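Cleaning and Maintaining a Desk Work Surface

Home Workshop Notes, Salteo Household Pages

A desk that is used every day collects skin oil, dust, food residue and ink. Left alone, these bond to the finish and need stronger cleaners to remove. The procedures on this page cover the top surface, the cable area, the drawers and the small items that stay on the desk. They apply to painted, laminate and sealed wood tops. Oiled or waxed wood is treated separately near the end.

Supplies

Microfiber cloths, short pile. Keep at least 6 on hand and wash them without fabric softener.
Dish soap, plain, without lotion.
Isopropyl alcohol, 70 percent.
Soft brush, natural or nylon bristle, one inch wide.
Plastic scraper or an old gift card.
Vacuum with a brush attachment.
Cotton swabs.

Avoid ammonia glass cleaner on laminate. It dulls the finish after repeated use, and the damage shows first in the area where the forearms rest.

Clearing the surface

Remove everything. Wiping in the gaps between objects leaves a ring of residue at the base of each one, and the rings get harder to remove over time. Place the items on a towel in the order they came off. Shut down the computer and unplug any lamp before using liquid near it.

Vacuum first, including the rear edge and the joint between the desk and the wall. Dust that gets wet turns to paste and settles into the edge banding.

Routine wash

Mix 2 drops of dish soap into a quart of warm water. Dip a cloth, wring it until it no longer drips, and wipe with the length of the desk in overlapping strips. Turn the cloth to a clean face after each strip. Follow with a second cloth dampened in plain water, then a dry one. Soap film left behind attracts dust and makes the top feel tacky by the next day.

Do not let water stand at seams. Particleboard under laminate swells when wet and does not return to its original thickness. If the edge banding has lifted, seal it before the next wash. A thin bead of wood glue under the strip, held with painter's tape for 14 hours, is enough on most desks. The Drullwood tops sold with a rolled front edge have no banding at the front but do have it on both ends, and the ends are where it fails.

Stains

Ballpoint ink: Alcohol on a cotton swab, rolled over the mark and lifted. Change swabs often. Test on the underside first if the top is painted.

Coffee and tea rings: Baking soda and water mixed to a thin paste, left on for a few minutes and wiped off with light pressure. Do not scrub. Baking soda is a mild abrasive and will leave a dull patch on a gloss finish.

Tape and label residue: Warm the spot with a hair dryer on low, then push with the plastic scraper held nearly flat. Remove the remainder with a drop of cooking oil, then wash with soap to remove the oil.

Permanent marker: Alcohol, repeated. Old marks may leave a faint shadow on pale tops.

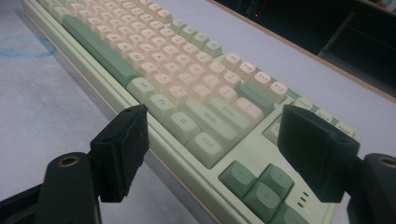 Crumbs and grit should be removed from any item before it goes back on the clean top. Grit caught under rubber feet acts like sandpaper each time the item is moved. Wipe the feet with a damp cloth and check that none are missing. A missing foot lets bare plastic or metal ride on the finish, and the scratch pattern from this is easy to recognize: short parallel lines, all in one spot. Replacement feet are sold in sheets. Plollholm part 2443 is a self-adhesive dome that fits most small desk items — clean the mounting spot with alcohol before applying it.

Between the keys, use the soft brush and the vacuum together, with the keyboard unplugged or switched off. Work from one end to the other. Apply cleaner to the cloth and never directly to the keys.

Cables

Unbundle the cables once a year. February is a convenient month, when indoor dust is heavy from the heating season. Wipe each cable with a barely damp cloth, pulling away from the plug. Old adhesive clips leave a gum that spreads to whatever touches it, so discard them and use hook-and-loop straps instead. The Dolan under-desk tray has open ends and can be vacuumed in place. Solid trays have to be unscrewed.

Drawers

Empty, vacuum and wipe the inside corners with a swab. Metal runners take a small amount of dry lubricant. Oil is not suitable here — it holds dust and the drawer becomes stiff again within weeks. Wood runners can be rubbed with a plain candle stub.

Oiled and waxed tops

Use no soap on a routine basis. Dry dust, then wipe with a damp cloth along the grain and dry at once. Re-oil when a drop of water no longer beads on the surface. Allow the oil to cure for the full time on the can before placing anything on it, and dry used oil rags flat outdoors. Wadded rags can heat up and catch fire.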